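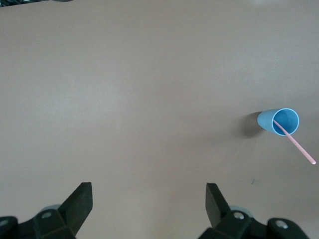 Spill Test Report - Sollum table project
Dec 8, 2020

Goal: find out how far a drink travels when a cup gets knocked over, and if a straw in it changes anything. We picked this because the study room tables at Bednarek get sticky and no one wipes them.

What we used: plastic cups, drinking straws, tap water, measuring jug, tape measure, towels (bring more than you think). Water only, no soda allowed in the lab.

Method: Put cup on table. Fill to 100 ml, then a second round at 200. Push it over with a ruler at the rim. Measure the longest edge of the puddle. Wipe, dry, repeat. 8 runs per setup. Half with straw, half without.

Results: 200 ml went farther every time, no surprise. Straw vs no straw - not much diffrence at 100 ml. At 200 the straw cups rolled less, we think becuase the straw catches on the table. Didn't measure the roll properly though, only wrote notes.

Problems: the ruler push was not the same each time. Two people pushing, two different strengths. Also one run thrown out, table was still damp from the one before.

Next time: a ramp or a weight on a string for the push. Measure roll angle, see if it stays under 90 degrees. Try a taller cup too.

Raw numbers in the Utavside folder, second tab.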